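Testers wanted - Clekance hand-held gripper kit

Posted May 1, 2019

Pellimov is looking for 30 people to try out the new Clekance hand-held gripper kit before it goes on sale. Paid, part time, four weeks in July. Read all of this before you write in please, we get a lot of mails asking things that are already on the page.

What the kit is
Two-finger gripper you hold and work yourself, plus a camera, plus the software that turns your recordings into something a robot arm can learn from. Planned price 1,699 for the full kit. Testers pay nothing and hand the kit back at the end.

What you'd be doing
Picking things up and putting them down, mostly. Packets, bottles, bags, small tools. Sorting into boxes, clearing a table, that sort of job. Target is 1,000 recorded pick-ups per tester over the four weeks, so a fair bit every day but not silly. Short form to fill in after each session - what slipped, what snagged, whether your hand got tired. We want the moaning as well as the nice bits.

Soft and see-through stuff is where we need the most feedback. Thin plastic bags especially. Grip is fine on a box, less sure about film.

Who we want
- anyone over 18 with two hours a day free
- left handers very welcome, we have hardly any
- people who pack, sort or stock shelves for a living, or used to
- a few who have used a Mollah or Rivovetti kit before and can compare
No coding needed. You do need a table, decent light and a laptop that can cope with large files.

Not suitable if you have a wrist or thumb injury at the moment. Sorry.

Pay
36 pounds a session, paid at the end of each week. Sessions are two hours. Postage both ways is on us. If you drop out half way you still get paid for what you've done, just send the kit back in its box with all the bits. 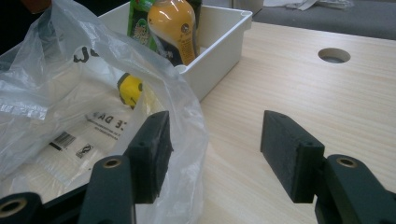 Clekance fingers with the black pads, a crumpled clear plastic bag and a box of packaged items on the table.

What you get sent
Gripper, spare pads, camera, charger, cables, printed guide (the guide is a draft, expect mistakes). You supply the objects. Ordinary household things are best, please dont go out and buy anything specially.

Recordings should show the table and your objects only. Keep post, bank cards and family photos well out of the way. We delete anything you ask us to.

How to apply
Email Nusrat Gamage at Pellimov with the subject line CLEKANCE TESTER. Tell us:
- which hand you use
- what you do for work
- which weeks in July you are definitley away, if any
- size of your table, a rough guess will do

No CV. Couple of lines is plenty. We'll reply to everyone, yes or no, but give us a fortnight. Kits go out at the end of June.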